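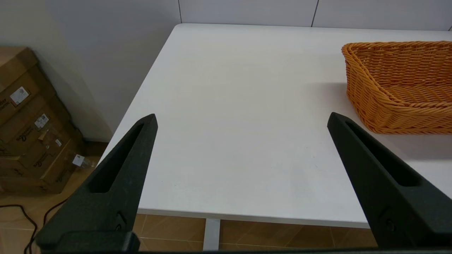
Learning to Grasp From the Wrist Alone

Most published pick-and-place systems rely on at least one fixed camera looking down at the work surface. It is mounted on a post or a ceiling rail, calibrated to the arm, and recalibrated when somebody bumps it. The group at the Astberg laboratory removed that camera entirely. Its policy, called Bakos, receives one color image stream from a small camera at the gripper, plus the joint angles of the arm, and outputs the next short sequence of motions.

The idea of a wrist camera is old. The difficulty has been that the view changes with every movement of the arm. A basket that sits at the upper right of the image at one moment may be partly hidden by a finger the next, although the basket has stayed where it was. A policy trained on such images has to separate its own motion from changes in the world, and earlier attempts at Astberg handled this poorly. The arm would lose sight of the target on approach and stop, or drift to one side and close on nothing.

Bakos addresses this in two ways. The first is a memory of recent frames, each stored together with the gripper position at which it was taken. When the target leaves the view, the policy still has a record of the direction in which it was last seen. The second is a treatment of the fingers themselves. In a wrist view they are large and dark, and they cover a good part of the lower image. Earlier pipelines cropped or masked them out. The Astberg group leaves them in, on the argument that the fingers are a ruler of known size that is always in the picture. The gap between the tips, compared with the width of an object behind them, carries information about distance that a single camera does not otherwise provide.

Training data was recorded by teleoperation. Operators guided the arm through over 2,000 demonstrations, each a single attempt to reach for, grasp, or move an object on a white table. White was selected after trials on a patterned surface, where the network learned to use the pattern as a position grid and failed when the table was changed. A plain top gives it very little to hold on to except the object, the shadow and the table edges.

The background was left alone. Cardboard boxes, floor tiles, cables and wall seams all enter the image at one arm pose or another, and the group made no attempt to hide them. 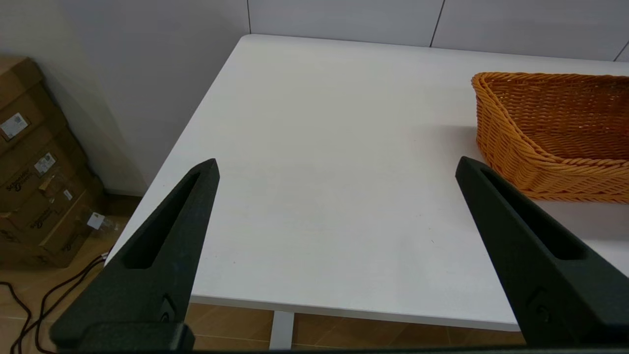 Whether such clutter helps or harms was one of the questions the work set out to test. Two versions of the policy were trained on the same demonstrations. In one, everything beyond the table edge was painted over with a flat gray before training. In the other, the images were used as recorded. Each version was then given 100 attempts at a basket grasp, with the basket placed at a new position every time and the arm starting from a random pose.

The version trained on painted images completed 59 of its attempts. The version trained on unaltered images did better in every part of the workspace, with the largest difference near the right edge of the table, where the basket is often only partly in view. The authors' reading is that seams, corners and table legs act as landmarks. They give the policy a rough sense of where the wrist is pointing when the object alone does not provide enough evidence.

The drawback appeared when the equipment was moved to a second room at the Prarnmont site. With unfamiliar walls behind the table, the unaltered version lost most of its advantage. Adding a small set of demonstrations from the new room restored part of it. The group has not yet reported how many rooms would be needed before the effect disappears, and this is the weakest point in the paper.

Woven objects remain hard for other reasons. A braided rim offers many possible contact points, and most of them look alike up close. The policy sometimes switches between two grasp points during the last part of the approach, which shows up as a small sideways oscillation at the wrist. Limiting the rate at which the predicted grasp point may move reduced the oscillation but slowed the approach. The current setting is a compromise, chosen by hand.

The control software, Parnness, runs the policy at a fixed rate and blends each new motion sequence into the one already under way. It also enforces a minimum height above the tabletop. That limit is set separately from the learned policy and cannot be overridden by it.

Work planned for March covers transparent containers and a second finger shape with a narrower tip. The second item will require new demonstrations, as the present policy depends on the outline of the fingers it was trained with.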